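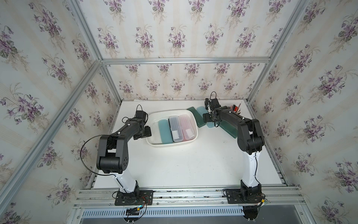

Ticket: Reminder texts going out for car seat checks that already happened
Opened by: Fanni Kun, Karkbridge Child Passenger Safety
Handled by: Viktória Kelemen, Skimora Support
Opened: February 17, 2026
Priority: Normal (Fanni would like it noted that she picked Urgent)

Fanni: This morning 67 families got a text telling them to bring their car seat and child to the Hoten fire station tomorrow at nine. Their appointments were in December. One of the children has moved up to a booster. The fire station has been very polite and would like us to stop.

Viktória: Sorry about that. I've paused outgoing reminders on your account so tomorrow stays quiet. Did anyone change the calendar or import a list in the last day or so?

Fanni: I imported a list. It was the follow-up list, for the "is your harness still snug" survey, and it has no appointments in it. I checked it twice, which I'm now told is what people say.

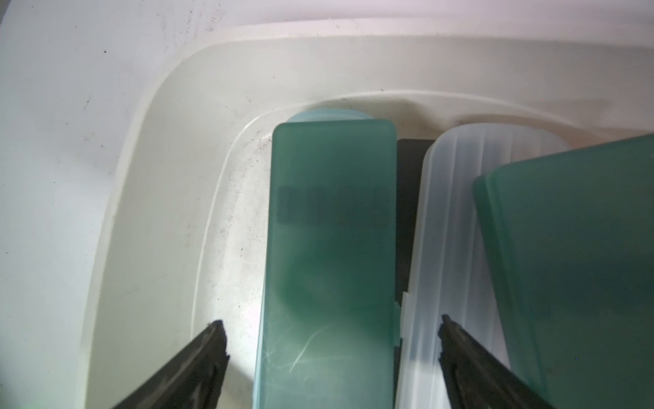

Teal container standing upright in the inner tub.

Viktória: Found the first part. Your file has a column called "Check date." The importer reads any column with "date" in the name as a new booking if the match screen is skipped. The dates were in the past, so it moved them to the next open day. We call this feature Smart Fill.

Fanni: I have other names for it.

Viktória: Understood. I deleted the 67 bookings it made. The original December records are untouched, including seat model and technician notes.

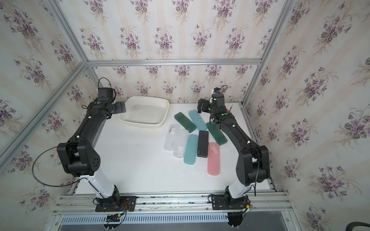

Can we still send the harness survey to these families without booking them again?

Rename the column to "Last seen," import the file as Contacts only, and send the survey from the Messages tab. Contacts imports don't create appointments.

Fanni: Tried it with a test group of 3, all of them me. Got the survey three times, no summons to the fire station. But the opt-out line at the bottom is missing.

Viktória: That comes from the Wyss text gateway, and it drops the line when a message runs past 200 characters. Yours has a paragraph on chest clip height.

Fanni: It's a good paragraph — armpit level, people get it wrong constantly. Fine. I'll put it on the survey page and link to it. 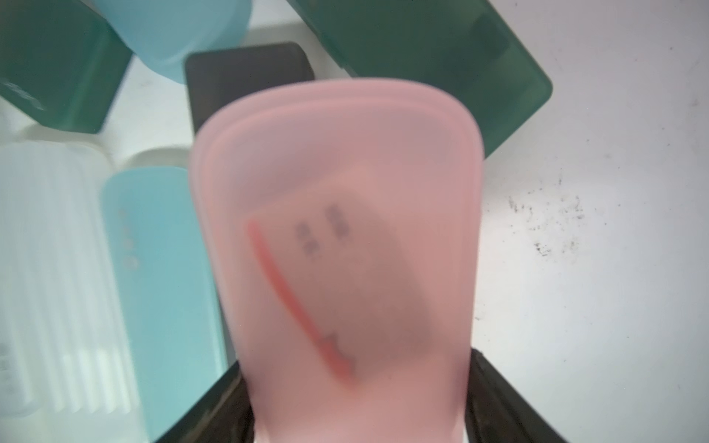
Pink frosted bag, held upright.

Viktória: Shorter version went through with the opt-out line in place. Reminders are back on for real appointments. Smart Fill is now off for your account; you'll find it under Settings, Imports, if you ever miss it.

Fanni: Apology text sent to all 67. Two have replied asking for an appointment. Please leave this open until the next reminders go out.

Status: Waiting on customer

Skimora Support | Contact us | © 2026 Skimora | Back to top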